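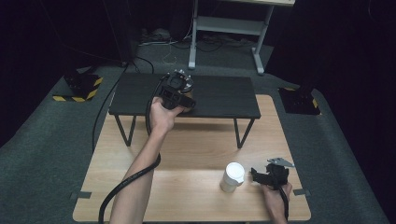 手持ちグリッパーの比較は、最初からアームに載せて遠隔操作で行ったほうが条件がそろうのではないか、という意見が3月の募集の際に寄せられた。遠隔操作では操作系の遅延と視点の制約が結果に混ざり、爪の形状や開閉機構の差が分離しにくい。このため今回も、第一段階は人が両手に持って操作する方式で実施する。アーム搭載での比較は第二段階とし、参加は任意とする。

# Plosta 把持比較試験 操作参加者の募集

## 1. 目的

Plostaでは、双腕作業用の手持ちグリッパーについて、二機種の比較試験を行っている。機種の呼称は次のとおり。

- **Čierny**:平行開閉型。左右の爪が同じ量だけ動く。
- **Lider**:片側固定型。一方の爪が固定で、他方のみが動く。

いずれもケーブル接続で使用し、開閉量、把持力、手先の位置姿勢を同じ時計で記録する。比較するのは、把持の成否、持ち替えの回数、一試行の所要時間、および操作者の主観的負担である。

3月の試験では839試行を記録した。ただし操作者の大半がグリッパーの扱いに慣れた者で、機種間の差より習熟の差のほうが大きく出た課題があった。今回は未経験者を中心に募集し、機種の使用順を参加者ごとに入れ替える。

## 2. 作業内容

参加者は卓の前に座り、左右の手に同一機種のグリッパーを一台ずつ持って、指示された課題を行う。

| 課題 | 内容 | 主な評価項目 |
|---|---|---|
| A | 蓋付き容器をつかみ、指定位置に立てて置く | 接地時の傾き、置き直しの有無 |
| B | 左手から右手へ物体を受け渡す | 受け渡し時間、落下の有無 |
| C | 高さの異なる面の間で物体を移す | 段差の縁への接触、軌道長 |
| D | 片手で容器を押さえ、他方の手で蓋を外す | 把持力の最大値、容器の滑り |

試行数は一人あたり合計200、機種ごとに100とする。課題間の配分は当日配布する進行表に示す。失敗した試行もそのまま記録し、やり直しは求めない。速さの目標値は設けない。普段の手の動きに近い速度で操作すること。

本試行の前に、機種ごとの練習時間がある。練習中のデータは解析に含めない。

## 3. 日程と拘束時間

参加は2回に分けて行う。初回に一方の機種、次回に他方の機種を使用する。疲労の影響を避けるため、両日の間は中一日以上あける。時間帯は両日でそろえることが望ましい。

各回の流れ:

1. 説明、同意書の確認
2. 手の寸法の計測
3. グリッパーとケーブルの取り回しの調整
4. 練習
5. 本試行(課題ごとに休憩)
6. 負担に関する質問票への記入

休憩は予定外でも申し出ればいつでも取れる。休憩の回数と長さは記録するが、評価には用いない。

## 4. 応募条件

- 成人で、試験当日に両手を支障なく動かせること。
- 机上の小物を裸眼または矯正視力で確認できること。
- 日本語の口頭指示と進行表を理解できること。
- 2回とも参加できること。

利き手は問わない。左利きの参加者は前回少なかったため、条件を満たす場合は優先して日程を割り当てる。ロボットや遠隔操作の経験は不要。経験がある場合は応募時にその種類(産業用アーム、ゲームコントローラ、手術訓練機器など)を記載すること。経験者は別の群として扱う。

次に該当する場合は参加できない。

- 手指、手首、肘、肩に治療中の傷病がある。
- 植込み型の医療機器を使用している。グリッパー内部に磁石を含む部品がある。
- Čierny または Lider の設計、調整に関わったことがある。

## 5. 服装と持ち物

袖口の広い衣服はケーブルに掛かるため避ける。指輪、腕時計、ブレスレットは試行中に外す。爪の長さは、握り部のトリガーに指の腹が届く程度に整えておくこと。眼鏡はそのまま使用してよい。床にはケーブルと機材があるので、かかとの低い靴で来場すること。

機材はすべて当方で用意する。個人の手袋や滑り止めは使用できない。

## 6. 記録とデータの扱い

記録対象は、グリッパーのセンサ値、作業面を写した映像、質問票の回答、手の寸法とする。映像には手と前腕が写る。顔が写り込んだ区間は、解析に渡す前に削除する。音声は収録しない。

データには参加者番号のみを付し、氏名との対応表は別に保管する。対応表を破棄するまでの間は、申し出によりデータを削除できる。破棄の時期は同意書に記載してある。途中で参加を取りやめた場合、それまでの記録を残すか消すかは参加者が選ぶ。

## 7. 謝金

所定の単価により、説明と調整の時間を含めて拘束時間分を支払う。交通費は実費を別に支給する。途中で中止した場合も、その時点までの時間分を支払う。機材の不具合で待機が生じたときは、待機時間も拘束時間に算入する。成績による増減はない。

## 8. 第二段階(任意)

第一段階を終えた参加者のうち希望者を対象に、同じグリッパーをアームの先端に取り付けた条件で課題AとCを行う。操作は手元のコントローラによる。動作範囲と速度には上限を設定し、操作者はアームの可動域の外に座る。日程と同意書は別途用意するため、第一段階への応募によって第二段階への参加義務が生じることはない。

## 9. 応募方法

応募フォームに以下を記入のうえ送信すること。

- 氏名と連絡先
- 利き手
- 参加可能な日と時間帯(複数)
- 遠隔操作機器等の経験の有無と種類
- 第二段階の希望の有無

締切は6月7日(金)とする。応募者多数の場合は、利き手と経験の構成を見て割り当てを決め、採否にかかわらず全員にメールで連絡する。日程の変更は、初回の前日まで返信で受け付ける。

フォームの自由記入欄には試験方法への質問や意見も書き込める。応募しない場合の送信も可。回答は募集ページの末尾に追記する。

Plosta 把持比較試験 募集担当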